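Household chore robot

A household chore robot is a machine meant to do the small handling jobs of a home or a shop: picking things up, putting things away, clearing tables, folding, sorting and throwing out trash. The term is normally kept for machines with at least one arm. Robot vacuum cleaners and lawn mowers, which have been sold for years, move over a surface but don't pick anything up, and are usually treated as a separate group.

As of November 4, 2018, no general-purpose chore robot is sold to ordinary households. Several groups have shown machines that can do one chore, or part of one, under conditions set up ahead of time.

Clearing a table

Picking up trash is one of the most common test chores. It needs no tools, the objects cost nothing, and it's easy to agree on whether the job was done. A typical setup has a table, a bin beside it and one or two arms with grippers. Crumpled paper is a favorite object. A person grabs it without thinking, but every ball has a different shape, it gives way when squeezed, and it can roll if a finger touches it on the way down. 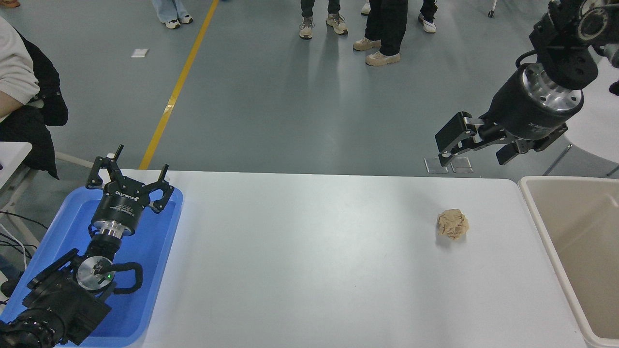 Why small chores are hard

Factory arms have done heavy and exact work for decades, mostly with parts that arrive in the same place and the same position each time. A home offers neither. The robot has to find the object, decide how to hold it, reach it without hitting anything else and let go in the right spot. A mistake at any of these steps can spoil the whole chore.

Soft and wrinkled things add to the trouble. A mug has a handle and a known shape. A sock, a plastic bag or a ball of paper does not, and a computer model of one is of little use for the next. Shiny and see-through objects are a problem of their own – many depth cameras measure them badly or miss them altogether.

Speed is another limit. In the Lorotano trials, a series of table-clearing tests held in October, the arm needed 40 seconds on average to move one piece of paper from the table to a bin. It made 106 attempts and the paper ended up in the bin on all but 25 of them. Most of the failures were missed grasps in which the fingers closed beside the paper or pushed it away. A few came from letting go too early, so that the paper landed on the rim and fell outside.

Grippers

Most chore robots use a parallel gripper, with two fingers that open and close toward each other. It's simple, strong and easy to control, and it handles most small objects well enough. Grippers with three or more fingers can wrap around odd shapes but cost more and have more parts to wear out. Suction cups work on boxes and plates and poorly on paper that has been crumpled.

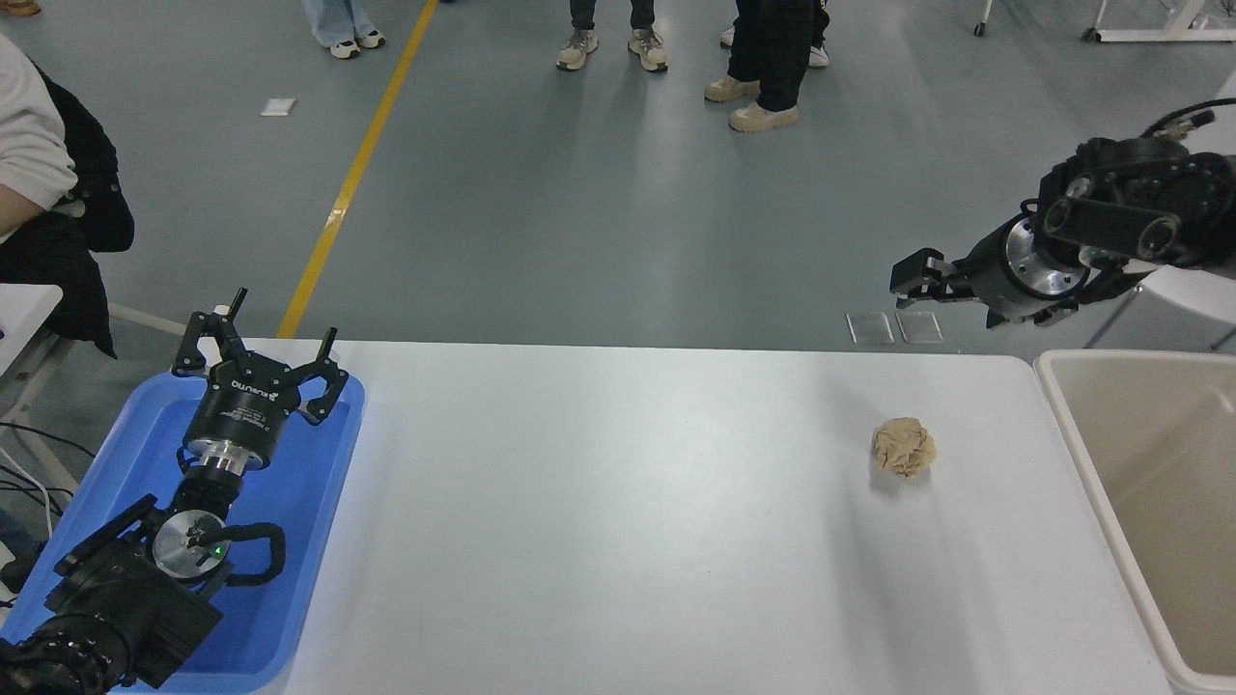
A second arm helps with some chores and not with others. Folding a towel or opening a jar is very hard with one arm. Dropping trash into a bin is a one-arm job, and on a two-arm machine the other arm simply has to stay out of the way. Where it reaches the bin more easily, the nearer arm is given the work. Planning for two arms in the same space takes more computing time, and many systems park one arm before moving the other.

Teaching methods

Early systems were programmed by hand, step by step. Many newer ones learn from demonstrations, with a person guiding the arms through the chore again and again. Jerome Navarro, whose group at Barredo compared the two methods, used 50 demonstrations for each chore. The trained system did better with objects it had not met before – the hand-written program was faster when nothing had been moved.

Use in shops

Shop floors are seen as an easier first step than homes. The lighting is steady, the floor is flat and the tables can be bolted down. Drivport has tested an arm for clearing packing benches between orders, and Trammont has tried one for emptying sorting trays. Both kept a worker nearby to deal with dropped items, and neither has given a date for regular use.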